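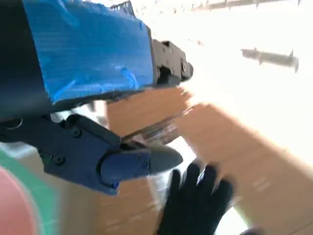
Fig. 1. Two-jaw gripper at close range, cardboard and clear plastic in the work area.

Handout 8: Comparing end effectors
Notes by Inger Ragnarsson
2 comments | 13 shares

The Kirkegaard brochure promises a hand that "adapts to any object." Read that as a claim to be tested. Which objects, how many tries, and who picked them? A vendor who shows you a foam cube has told you about foam cubes.

Clear plastic is a fair place to start being difficult. Wrist cameras often misjudge its outline, and a grasp planner fed a bad outline will blame the fingers. Before you score a gripper, write down what the camera gave it.

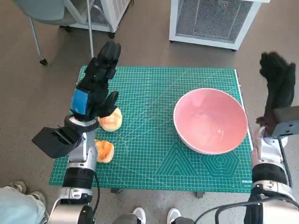 Does a hand with more fingers grasp better than two jaws?
It depends on the object and the controller, and most published comparisons change both at once, so they can't tell you.

Talavera's group ran roughly 300 grasps with the Hosex controller in December and reported one success rate for the lot. I don't find that useful. Bread dents, a bowl slides, and a single percentage hides both. Ask for results per object, with the failures sorted by type.

Also ask what counts as a success.

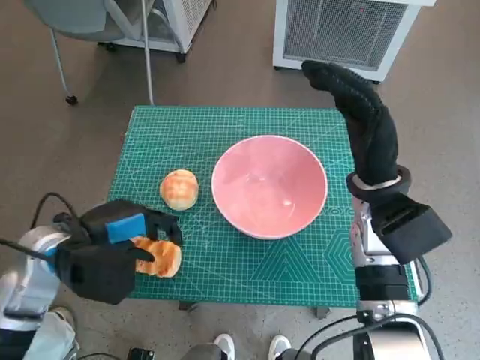 Lifting is one thing, and holding through a move and letting go where you meant to is another. Thoroddsen counts the lift alone. Eskildsen wants all of it, and her numbers look worse for that reason.

For the lab: choose 2 objects, one soft and one rigid. Keep the controller fixed. Write your success rule before the first trial and leave it alone afterward.

13 shares | Leave a comment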